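Product Review: Stastorex Round Stool, Black
Reviewed by Syafiqah Govindasamy for the Bavirow Furnishings Desk

The Stastorex stool was assessed over five weeks in a shared office lounge, where it served mainly as a side table for snacks, small parcels and shopping. Its round top measures 380 mm across and suits one person's items at a time. 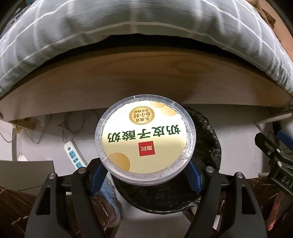
A cup of yogurt, a phone and a set of keys fit without crowding. The glossy black covering wrinkles readily, and the creases did not settle during the review period. Spills were removed with a damp cloth - no cleaner was required. The dark brown legs splay outward and remained steady on a hard floor. 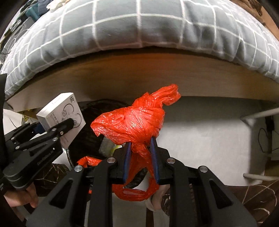 Takeout bags and boxed electronics were set down daily, and the top showed no scratches. Assembly took one person 3 attempts, as the printed instructions omit the order of the leg screws. Yu-na Min of this desk has notified the supplier.

Rating: recommended for light use. Buyers who object to a creased finish should consider the Jutix model.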